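Pão murcha no cesto de vime?

Hanan Yammine
Deixo os pães no cesto à noite e de manhã servem para calçar portas. Compro na Tanora, não é pão barato. Tapo com quê?

Ffion Humphreys
Pano de algodão, dobrado em dois. E nunca no frigorífico.

Osman
Cesto é para servir — guardar é outra conversa. O de vime deixa passar ar por todo o lado, e um pãozinho redondo e fofo sofre mais com isso do que um achatado de côdea bem tostada. Saco de pano à noite, cesto vazio à espera na mesa.

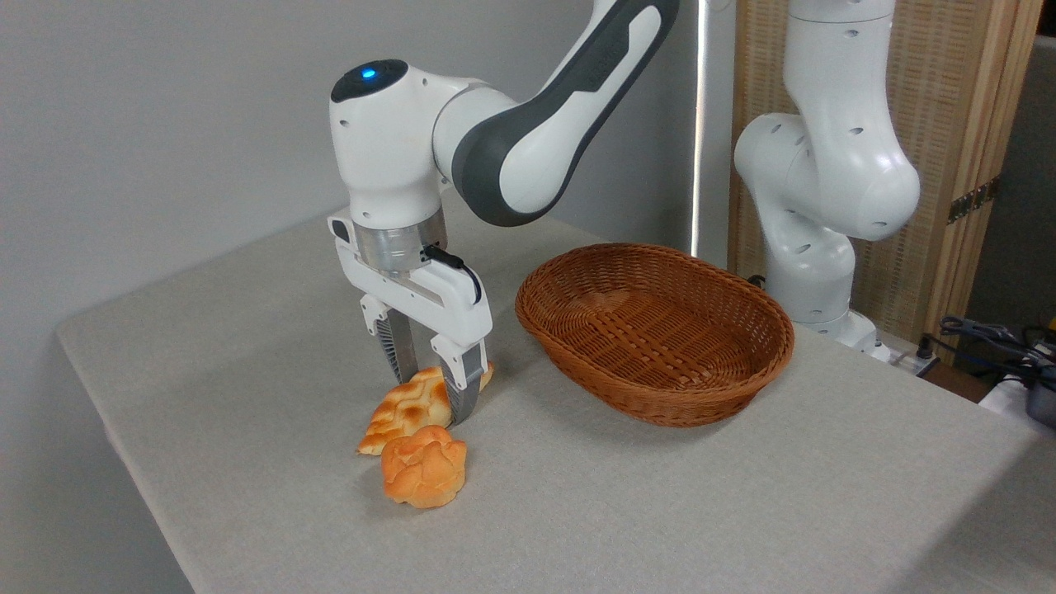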